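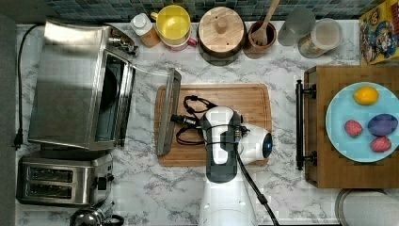 Section 4: Parking the aircraft for a longer period

Revised in August by Kumiko Ishida, Edholm Flying Group

This section is for members who leave a group aircraft on the ground for more than 20 days. For shorter stops, the normal tie-down in section 3 is enough. Please read all the steps before you begin, as some of them need a second person.

Before you put it away

1. Fill both tanks to the bottom of the filler neck. Leave a little space, so the fuel can expand on a warm day.
2. Let the engine cool, then check the oil. If it has done more than 20 hours since the last change, ask Dae-han Kong for new oil and a filter. Do not leave old oil in an engine which will stand still.
3. Switch off the master and the magnetos. Take out the key and hang it on hook 9 in the office.

CAUTION: Treat the propeller as live at all times, also when the key is out. Do not turn it by hand to "move the oil around".

4. Disconnect the battery, negative lead first. Put it on the Drandex charger in the store room and write your initials on the card.
5. Fit the pitot cover, the static plugs and the cowling bungs. All of them must have a red streamer.
6. Chock the main wheels on both sides and release the parking brake.
7. Fit the control lock, and then the canopy cover. The cover must be dry – a damp one will mark the perspex.

Note: The long strap of the Gaden cover goes behind the wing, never over the flap.

During the parking period

8. Look at the tyres every second week. Move the aircraft forward by a quarter turn of the wheel.
9. Look for birds. They can build a nest behind the cylinders in one afternoon, even with the bungs in.

Bringing it back

10. Remove all covers, plugs and bungs and count them against the list inside the baggage door. There should be 11 pieces.
11. Refit the battery, positive lead first. Drain fuel from every point until the sample is clear.
12. Do the full check A, and run the engine on the ground before you take a passenger.

If anything is missing or you are not sure, write it in the tech log and call Tsutomu Koyama before flight.

Related sections
Section 3: Tie-down and short stops
Section 5: Washing and polishing
Section 7: Using the Sugawara tow bar
Winter fuel notes (Korkor Ackah)

Edholm Flying Group | Questions about this guide: ask at the office | Back to top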